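Home | About us | Race calendar | Garage | Join | Contact

About Petchrat Racing

By Sakda Phuthong
Updated August

We're a small motor racing club team and we love what we do. Petchrat started with one tired single-seater, a borrowed trailer and a lot of optimism. These days we run 3 cars in the Grateck Club Series, we have our own workshop on the edge of Plurkusby, and we still get butterflies every time the lights go out at the start.

Our drivers are all amateurs. One teaches maths, one fits kitchens and one has only just finished college, and between them they have given us nine podiums and far more bent nose cones than that. Most of us came to the sport through karting, some through marshalling, and a couple simply wandered in off the street when they heard an engine running (you're welcome to do the same!).

The workshop

The building used to be a bakery and on warm mornings we'd swear you can still smell it. There's room for all the cars with their bodywork off, a proper kitchen, and a meeting room upstairs where we go over the lap data after each round. Setup arguments happen there too – ride heights mainly, and whose turn it is to drive the van.

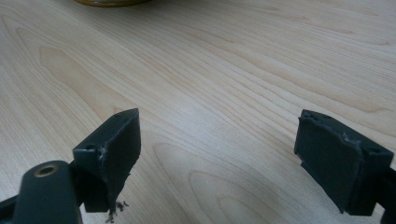 Pale wood and plenty of grain on the tabletop.

Our number one car is a Zosico chassis that was already well used when it came to us. We stripped it to the bare frame over one winter and put it back together with new wishbones, a fresh wiring loom and a gearbox that finally finds third. It carries race number 397, which was the number on the founder's first kart, and we've been very lucky that the series has always let us keep it.

How we go racing

We do the full Grateck season, spring to early autumn, plus the long race at the end of the year if the budget stretches. That one is 100 laps with two driver changes, and it is easily our favourite weekend. Everybody who helps in the workshop gets a job in the pits if they want one: tyres, timing, pit board, radio. We teach all of it from scratch. Last season our pit board was run by someone who had never been to a circuit before, and she didn't miss a single lap.

Finishing matters more to us than the odd flashy qualifying time, so we spend a lot of hours on dull things like hose clips and wheel bearings. It does pay off – last year the Zosico took the flag in every round it started, and we were grinning all the way home.
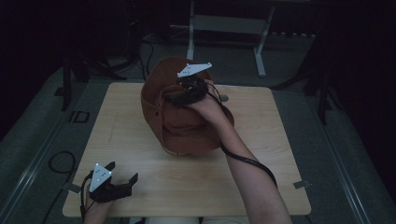
Brown leather on the square table.

Come and see us

The workshop is open to visitors most evenings from 6.30pm, and the kettle goes on well before that. Bring old shoes. If you'd like to help, drive or just sit in a car and make the noises, use the contact page or catch any of us in the paddock. Under-16s are very welcome with a parent, and we have ear defenders in small sizes.

Shares: 9
Comments: 3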